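Museo del Oficio de Kirnau
Sala infantil – Hojas para leer antes de la visita

¿Cómo sabemos de qué está hecha una joya?

En las vitrinas de este museo se guardan anillos, broches y medallas de épocas muy distintas. Junto a cada pieza hay una etiqueta con palabras como «oro de ley», «plata» o «contraste». Esta hoja explica su significado a los visitantes de ocho a doce años.

El oro puro es blando

El oro puro se dobla y se raya con facilidad. Un anillo hecho solo de oro perdería su forma con el uso diario. Por eso los joyeros lo funden junto con otros metales, como el cobre o la plata. La mezcla de dos o más metales se llama aleación.

El color de la aleación depende de los metales que se añaden. Con bastante cobre, el oro se vuelve rojizo. Con plata, toma un tono más pálido. El llamado oro blanco contiene metales claros, por ejemplo paladio, y a menudo recibe un baño de rodio para que brille más.

¿Qué es un quilate?

Para decir cuánto oro hay en una aleación se usa el quilate. Imagina una barra dividida en veinticuatro partes iguales. Si las veinticuatro son de oro, la barra es de veinticuatro quilates. Si dieciocho partes son de oro y las otras seis de otros metales, es de dieciocho quilates.

Existe otra manera de decir lo mismo, que consiste en contar en milésimas. El oro de dieciocho quilates tiene 750 partes de oro por cada mil, y por eso muchas joyas llevan grabado el número 750. En la plata es frecuente el 925.

Atención: la palabra «quilate» se emplea también para las piedras preciosas, pero entonces indica el peso. Un quilate de diamante equivale a 0,2 gramos.

Las marcas pequeñas

El contraste es una marca diminuta que se graba en el metal después de analizarlo. Suele estar en un lugar discreto: la cara interior de un anillo, el cierre de un collar o el reverso de una medalla. A su lado puede aparecer otra marca, la del taller que fabricó la pieza. Algunos talleres usan sus iniciales y otros, un dibujo sencillo.

La colección del museo reúne 321 piezas con marca de taller. Entre las más consultadas por los investigadores figuran los broches de la casa Yeon y las cucharillas de Zisavberg, cuyo punzón representa una torre con 2 ventanas. 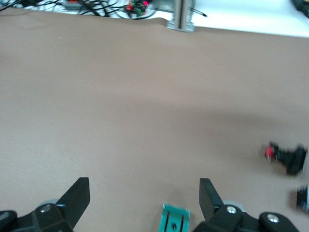

¿Cómo se analiza el metal?

El método más antiguo es la piedra de toque, una piedra oscura y de grano fino. Se frota la joya sobre ella hasta dejar una raya y se coloca al lado la raya de una aguja cuya composición ya se conoce. Después se aplica un ácido sobre las dos y se comparan. Esta prueba la realizan únicamente personas formadas – los ácidos son peligrosos y nunca deben tocarse.

Hoy se emplean también aparatos de rayos X, que reconocen los metales sin rayar la pieza. Emil Brunner, conservador de metales del museo, recomienda este sistema para las joyas antiguas y delicadas.

Pequeño vocabulario

Aleación: mezcla de un metal con otros elementos, casi siempre metales.
Contraste: marca que garantiza la cantidad de metal precioso.
Ley: proporción de oro o de plata que contiene una pieza.
Punzón: herramienta de acero con la que se graba una marca, y también la marca misma.

Para hacer en casa

Con permiso de una persona adulta, busca una lupa y observa un anillo o una medalla de tu familia. Copia en un papel los números y dibujos que encuentres. Puedes traer la hoja al taller infantil de febrero, que dirige Kavitha Pinto en la planta baja.

Textos: Mi-kyung Moon. Revisión: Emil Brunner.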